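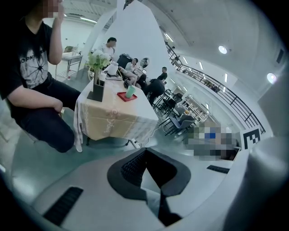 *The table at the Hemow, with the flowers.*

The cloth was the colour of brown paper, and Byung-chul Sung had spent most of the morning refusing to say what he thought of it.

"It's got writing on," said Anel Mathebula.

"I can see it's got writing on."

"French, I should think."

He bent down and had a look. It might have been French. It might have been a shopping list in a very confident hand. White loops ran off in every direction, and at the corner a bit of lacy trim hung down like a petticoat at a christening.

The Hemow was one long room over a shut-down carpet shop in Dokonthorpe, and it was hired out by the half day for 65 pounds, chairs included. Anel had taken it on in May, along with the lease, the round mirror and a drawer full of keys that opened nothing. Byung-chul had come in as her partner, meaning that he had lent her 3000 pounds and now had opinions about vases.

"It's a serious vase," he said.

"It's a tall vase."

"It's black and it's square. You could bury somebody's uncle out of that vase."

"That's why I put white flowers in it."

"Well, that finishes him off."

She moved the vase an inch nearer the edge. He moved it back half an inch. They had been friends since school in Perkasden and this was how they had always settled things, including, one year, a car.

The people on the chairs took no part. They were there to see whether the room would do for their cousin's engagement, and they had been seeing whether it would do for so long that Anel had begun to wonder if they lived there. The woman had crossed her legs and looked settled. The man in the white shirt had turned his head a little and kept it turned, as people do in waiting rooms when they don't want to be asked anything.

"Ask them about the tray," Byung-chul said.

"I'm not asking them about the tray."

"It's red."

"Trays are."

"And the cup's green. Red and green, Anel. It's Christmas on there."

"Mint," said Anel. "It's mint green. Christmas is a different green altogether."

He thought about this. He had a shop's worth of mint-green cups at home, bought from a firm called Yeo that had gone under the week after, and he had carried exactly one of them up the stairs in the hope that she would like it and take the other 100. So far the cup had been put on a tray and called mint. He felt it was going quite well, and that he should perhaps stop running down the tray.

"It does lift the cloth," he said.

"Does it?"

"Brings out the French."

Anel looked at the white cable that came down off the table and wandered over the floor to the power strip. She had meant to do something about it. The floor was a washed-out sort of green, so a white cable showed up on it about as well as a swan on a pond, and she had already pictured the cousin's grandmother going over it with a plate in each hand.

"I'll tape that," she said.

"You said that on Monday."

"I hadn't got any tape on Monday."

"Have you got some now?"

She went to look in the drawer with the keys. When she came back, without tape, the woman on the chairs had uncrossed her legs and was standing at the table with the mint-green cup in her hand, turning it over to read the bottom.

"Are these included?" the woman said.

Anel opened her mouth.

"Up to 100," said Byung-chul.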